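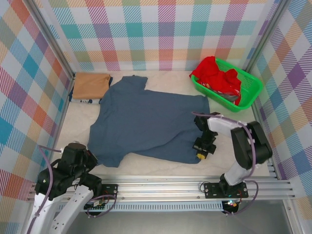

Print this page | E-mail this page

Garment Folding Sessions Pass the Halfway Point

The Illard Laboratory has recorded 868 demonstrations of garment folding for the Zollum project, which studies how two-armed robots may learn household tasks from human operators. The sessions are directed by Araceli Mendoza and began in May.

In each demonstration an operator guides both arms by remote control, takes a garment from the basket, spreads it on the work surface, folds it and adds it to the stack. T-shirts account for most of the recordings to date. According to Dr. Mendoza, sleeves remain the most demanding step – an operator must bring each one in without disturbing the body of the shirt.

New operators complete 20 practice folds before their work is entered in the training set. Four operators are now qualified, and Rostam Shojaei reviews their recordings for pauses and dropped garments.

Staff members who wish to train as operators should write to Higinio Serrano. Sessions last 80 minutes, and no previous experience with robots is required.

Related items
Prikberg Workshop Reopens
Operator Handbook: Revised Edition
Barajas Hall Access Hours

Contact | Copyright Illard Laboratory | Back to top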